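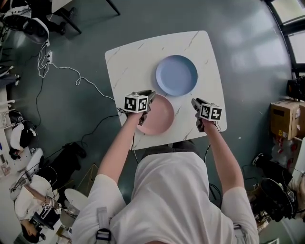

Plates again. Pink one, blue one, a gripper in each hand.

Teaching by hand: a morning at Palesholm
Posted Jun 28, 2019

I promised a few people at work that I'd put something up about what we get up to at Palesholm, and then I didn't, and then they asked again. So! One picture for now, with my notes underneath, and I'll add to the gallery when I've sorted through the rest (there are a lot, and most of them are of cables).

The short version is that we show a task with our own hands and the robot learns from the recordings. You hold the grippers, you do the job the way you'd like it done, you stop, you do it again. No joystick, no headset, no typing in positions. I came over from the remote control side in January, where I spent my days steering an arm called Bassi with a pair of levers, and I still can't get over how much quicker this is. With Bassi a single plate could take me the best part of a song on the radio. By hand it's a few seconds and you're on to the next.

A few notes to go with the picture

The cubes. Each gripper carries a white cube with black-and-white tags on it, and those are how we follow where the gripper is and which way it's pointing. Keep them clean, keep your sleeves off them, and please don't pick the gripper up by the cube. I've done it. I got told.

The plates. Two of them, and they overlap, pink rim over blue. Overlaps are my favourite starts, as you've got to think about which plate to go for first and where the other hand should be while you do it. When I'm setting up I shuffle them a bit between goes so we don't end up with the same start over and over.

The table. Rounded corners and a marble pattern, very posh. I like a pale top for this job, and the plates are easy to pick out against it.

Over on the left there's a second person at the little round table, with a gripper of their own. We often have more than one table going, and it does make for a nicer morning, although you have to agree on the music.

The cables. Yes, I know. Mind your feet on the way round to the windows.

How many goes does it take?

More than you'd think! Our plate set stands at 211 recordings, and after going through them we kept 182. The ones we threw out were mostly mine from the first week, when I kept pausing halfway to have a think. A pause is poison, by the way. Tono (that's the program we train with) picks up every dither you give it, and then you've got an arm hovering over a plate like it's forgotten why it came into the kitchen.

I can do almost 7 minutes without a break before my thumbs complain. Other people last longer and are very smug about it.

Next up is Troko, our cup-and-saucer job, which I've been putting off. Saucers are slippery little things and I'd like a softer pad on the jaws before I start. Pictures when I've got some worth showing.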